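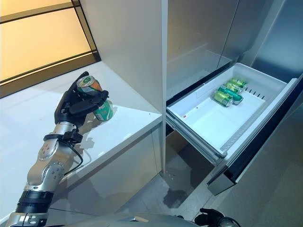

Visanley 주방살림 게시판 > 수납·정리
10월, 오후 9시 40분 | 글쓴이: 흰상판네

제목: 캔 음료 자리를 어디로 정해야 할까요

이사 온 지 한 달 됐습니다. 주방은 하부장과 상판이 전부 흰색이고 상판은 유광입니다. 상판 끝에 키 큰 흰색 패널이 서 있고 그 옆이 바로 냉장고입니다. 냉장고는 Canpolat 스테인리스이고 위가 여닫이 냉장실, 아래가 앞으로 당기는 서랍식 냉동실입니다.

고민은 캔 음료입니다. 탄산수와 캔 음료를 박스로 사는데 둘 자리가 마땅치 않습니다. 냉장실에 다 넣으면 반찬통이 밀려나고, 상판에 두면 조리할 때마다 옮겨야 합니다. 상판 길이가 창 쪽에서 패널까지 106cm밖에 안 됩니다. 지금은 냉장고 옆 상판 끝에 몇 개만 꺼내 두는데, 하나 집을 때마다 옆에 있는 걸 건드립니다.

냉동실 서랍은 반쯤 비어 있습니다. 여기를 써 볼까 하다가 남편이 말려서 글을 올립니다. 비슷한 구조로 쓰시는 분들은 어떻게 하시나요.

답글 1 | 모서리둥근집
저희도 흰 유광 상판에 아래가 서랍인 냉장고입니다. 캔은 상판에 두지 않습니다. 바닥 테두리에 물기가 맺힌 채로 두면 동그란 자국이 남고, 유광이라 비스듬히 보면 다 보입니다. 저는 냉장실 맨 아래 칸에 바구니를 하나 넣고 그 안에만 채웁니다. 바구니가 비면 다용도실에서 다시 가져옵니다.

답글 2 | 두번째서랍
저는 반대로 상판에 둡니다. 자국은 행주로 한 번 닦으면 없어집니다. 냉장실 문을 하루에 열 번씩 여는 것보다 낫다고 봅니다. 상온으로 마시는 음료까지 전부 냉장할 필요가 있는지도 모르겠습니다.

다만 불 쓰는 쪽과 햇빛 드는 창 아래는 피하세요. 저희 집은 서향이라 오후에 창가 상판이 꽤 뜨거워집니다.

답글 3 | 모서리둥근집
두번째서랍님, 상판 재질에 따라 다릅니다. 저희 건 인조대리석인데 색소 있는 음료가 한 방울 흐른 걸 밤새 뒀더니 누렇게 남았습니다. 중성세제로는 안 빠져서 결국 업체를 불렀습니다. 닦으면 없어진다고만 쓰시면 따라 하는 분이 곤란할 수 있습니다.

답글 4 | 두번째서랍
그건 음료를 흘린 경우이고 제가 말한 건 물 자국입니다. 안 흘리게 쟁반을 받치면 됩니다. 저는 Kutstead에서 산 납작한 쟁반을 씁니다. 2,000원 넘는 정도였고 가장자리가 살짝 올라와 있어서 물이 밖으로 안 나갑니다. 쟁반째 들어 옮기면 되니 조리할 때도 불편하지 않습니다.

답글 5 | 흰상판네
쟁반 생각은 못 했습니다. 저희 상판 재질은 입주 서류를 찾아봐야 알 것 같습니다. 그런데 냉동실 서랍은 정말 안 쓰는 게 맞나요? 잠깐 차게 하는 용도로요.

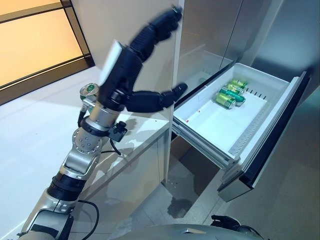
서랍식 냉동실에 캔 음료를 보관해도 되나요?

보관용으로는 쓰지 않는 것이 좋습니다. 음료가 얼면 부피가 늘어 캔이 부풀거나 터질 수 있고, 탄산이면 더 위험합니다. 빨리 차게 하려면 얼음과 물을 담은 그릇에 캔을 세워 두면 됩니다.

답글 6 | 성에제거반
위 문답은 게시판 공지에 있는 걸 옮긴 것입니다. 같은 질문이 자주 올라옵니다.

경험을 보태면, 저는 알람을 맞춰 놓고 넣었다가 알람을 끄고 잊어버린 적이 있습니다. 다음 날 서랍을 당겼더니 바닥이 온통 얼어붙은 콜라였습니다. 냉동식품을 다 꺼내고 전원을 내리고 닦는 데 반나절 걸렸습니다. 레일 안쪽으로 들어간 건 서랍을 분리해야 닦입니다.

답글 7 | 박스째로삽니다
캔을 많이 사시면 자리를 둘로 나누는 게 편합니다. 지금 마실 것과 쌓아 둘 것입니다. 저희는 냉장실에 26개까지만 넣고 나머지는 현관 옆 창고에 박스째 둡니다. 주방에 다 두려고 하면 어디에 둬도 좁습니다.

그리고 하부장에 넣는 분들이 계신데, 무거운 건 맨 아래 칸에만 두세요. 중간 선반에 박스째 올렸다가 선반 핀이 빠진 적이 있습니다.

답글 8 | 모서리둥근집
하부장 의견에 동의합니다. 하나 더 쓰면 냉장고 바로 옆 하부장은 서랍이 열린 상태에서 문이 걸리는지 먼저 보셔야 합니다. 저희는 냉동실 서랍을 끝까지 당기면 그 앞에 설 자리가 없어서 캔 꺼내는 동선이 꼬였습니다. 한 칸 왼쪽으로 옮기고 나서 해결됐습니다.

답글 9 | 굴러가는캔
세로로 세우지 말고 눕혀서 굴러 나오게 하는 거치대도 있습니다. Sindenholm에서 나온 2단짜리를 쓰는데 깊이가 347mm라 냉장실 선반에 맞습니다. 사기 전에 선반 깊이를 꼭 재 보세요. 문 안쪽 포켓이 튀어나온 냉장고는 문이 안 닫힐 수 있습니다.

답글 10 | 두번째서랍
눕히는 거치대는 써 보고 치웠습니다. 키가 다른 캔을 섞으면 중간에 비스듬히 걸립니다. 한 가지만 마시는 집이면 괜찮고, 여러 종류를 사는 집은 그냥 세우는 게 낫습니다. 세워 두면 무슨 음료인지도 바로 보입니다.

답글 11 | 굴러가는캔
저는 긴 캔은 윗단, 짧은 캔은 아랫단으로 나눠서 걸린 적이 없습니다. 종류가 많으면 불편한 건 맞습니다.

답글 12 | 흰상판네
답글 감사합니다. 서류를 찾아보니 저희 상판도 인조대리석이었습니다. 일단 이렇게 해 보려고 합니다.

냉장실 아래 칸에 바구니 하나, 상판에는 쟁반에 올려서 그날 마실 것만. 나머지는 박스째 베란다 안쪽 선반 맨 아래에 두겠습니다. 냉동실 서랍에는 원래대로 냉동식품만 넣습니다.

거치대는 선반 깊이를 재 보니 조금 모자라서 포기했습니다.

답글 13 | 성에제거반
베란다는 겨울에 영하로 내려가면 거기서도 업니다. 외벽에 붙은 선반이면 12월 전에 안으로 들이세요.

답글 14 | 흰상판네
외벽 쪽 맞습니다. 그때는 현관 신발장 아래로 옮겨 보고 다시 글 올리겠습니다.

문의: 게시판 운영 쪽지함 | © Visanley 주방살림 게시판 | 맨 위로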